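Tuleck Community Kitchen – refit, progress report for May
To: Ifigeneia Nikolaidis, Christodoulou small grants
From: Latrice Oyelaran

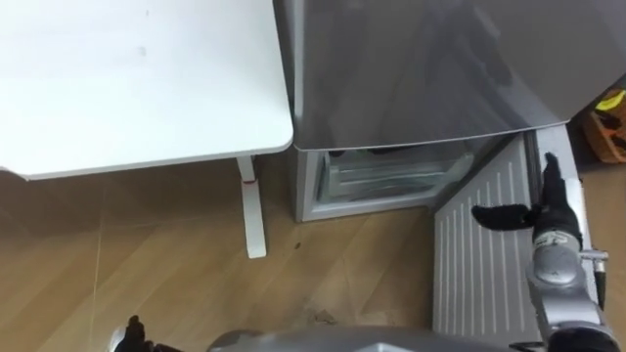
White table and the silver-grey cold unit, side by side on the wooden floor.

Where we are

Sorry for the short one, writing between deliveries. Main thing – the back room is in use again. Cold storage in, tables in, floor finished. Shelving not finished. Hand basin not started, see further down.

Spend to date is 956 out of the 3000. Invoices are with Garba Okoro, who will send you the scans in one go once the shelving bill arrives. One delivery note is missing, Furnivero have promised a copy.

Cold storage

Cold unit is up against the end of the white table, so whoever is packing can reach from one to the other without crossing the room. That was the layout in the original bid and we have stuck to it. The clear pull-out part at the bottom is going to be used for the small stuff – butter, yeast, the little tubs of herbs that used to get lost under everything. Bigger items above.

Temperature log started. Sheet is on the wall by the light switch, filled in at opening and at closing. A few gaps in the first fortnight, mostly evenings. Iraklis has had a word with the evening group and it is better now. Will send the sheets with the final report unless you want them sooner.

Still to sort: the door needs a fair bit of room when it is open. Fine with two people working, tight when the Saturday-type crowd is in. We may shift the table and the unit along together so people can get past. Don't want to do it until the shelves are up as we'd only have to move it all again.

Tables

We asked for 2 new tables and have got 2. Both from Furnivero, both within the quote. Plain white tops, easy to wipe down, which was the whole point after the old ones. One stays by the cold unit for packing, the other is for prep and goes under the window. Had a bit of bother with the prep one rocking, feet have been adjusted and it is steady now.

Old tables have gone to the Clokivgate allotment group for their potting shed. They collected, no cost to us.

Floor

Boards sanded and sealed by Panagiotis Politis over one long weekend. This took longer than planned becuase the first coat went tacky in the damp and had to be left. Kitchen was shut for two extra sessions as a result. We moved the lunch club upstairs for those, soup only, no complaints that reached me.

He wants us to leave off heavy mopping for a few weeks. Damp cloth only. Notice is up.

Shelving

Half done. Uprights on, shelves not. The brackets that came were the wrong depth and went back, replacements due before the end of the month. Until then dry goods are in crates in the corridor, which I know was queried at your last visit. The fire route is kept clear and Iraklis checks it at the start of each session.

Hand basin

Not started. Plumber's first quote was well over what we had put in the bid, so we have asked for a second. Two options if that one is high as well:
– keep the basin where it was drawn and put in some of our own money
– move it to the other wall nearer the existing pipe, cheaper, but we lose the hooks for the aprons

I would lean towards the second. Would need your ok in writing as it is a change to the plan you agreed. Please can you let me know who to send the revised drawing to.

Who is using it

Lunch club, the bread group and the family cooking session are all back in. The parcels group started packing in the room this month and like having the table next to the cold storage, saves the trips up and down the corridor. Bread group have asked for a second bin. The family session would like lower hooks for children's coats, not in the budget but Garba thinks he has some at home.

One grumble from the lunch club about the lighting over the prep table. Agreed it is poor. Cheap to fix, will try a new fitting and put it under sundries.

Next month

Shelves up and loaded, corridor cleared.
Second plumbing quote in and a decision on the basin.
Light over the prep table.
Labels for the cold unit and the shelves – Iraklis is doing these.
Short user survey, paper, one side. Draft attached seperately.

What we need from you

A yes or no on moving the basin. Also whether the underspend on tables can go towards plumbing, or does it have to come back to you first? Either is fine, just need to know before I sign anything.

You are welcome to come and see it. Mornings are best, before the lunch club gets going.

Latrice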